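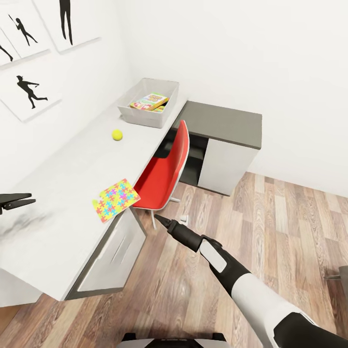 Render: Lingyun Hao

Service charge statements, second year

I let out two apartments in the same building on Cullwood Street, and the annual service charge statement came through on 28th November. Last year I paid it without reading past the total. This year I went line by line, and these are my notes.

The building has 80 units. Shared costs are split by floor area, which is what the lease says, so each owner should see a fixed percentage that only moves if someone merges or divides a unit. Mine had moved. Unit 77 went up by a small fraction of a percent with no change to the floor plan. I wrote to Koubek, the managing agent, and asked for the area schedule. It took two requests. The schedule showed that a ground floor storage room had been taken out of the total when it was leased to a shop, and the remaining owners had absorbed its share. Marek Kadlec in their accounts office agreed that the shop should be paying it. The correction on my side was 123 dollars.

The second item was the reserve fund. My lease lets the agent collect for future major works, but it also says the money has to be shown separately from day-to-day spending. The statement had both under "maintenance." I asked for them to be split out and received a one-page sheet with an opening balance, payments in, and payments out. The payments out included 1146 dollars for replacing a hallway door closer and repainting the frame. I would call that a repair, and I have said so in writing. No reply yet.

A few things I do differently now:

Keep the lease open next to the statement. The headings rarely match, and the lease wording is the one that counts.

Ask for invoices on any line that rose faster than the rest. Read your lease for the inspection period first. Mine closes at the end of December.

Pay the undisputed part on time and state in the email which amount is held back and under which clause. Late fees on the whole balance are hard to get removed.

Tenants do not see any of this, but it feeds into the rent. I price the service charge as a monthly cost along with insurance and an allowance for vacancy. With the corrected share, unit 77 comes out slightly ahead of the other one, mainly on insurance.

Xinyi Song, who owns the unit above mine, had the same percentage error and has now written in too - her statement still shows the old area total. I will add Koubek's answer on the door closer to this post when it arrives.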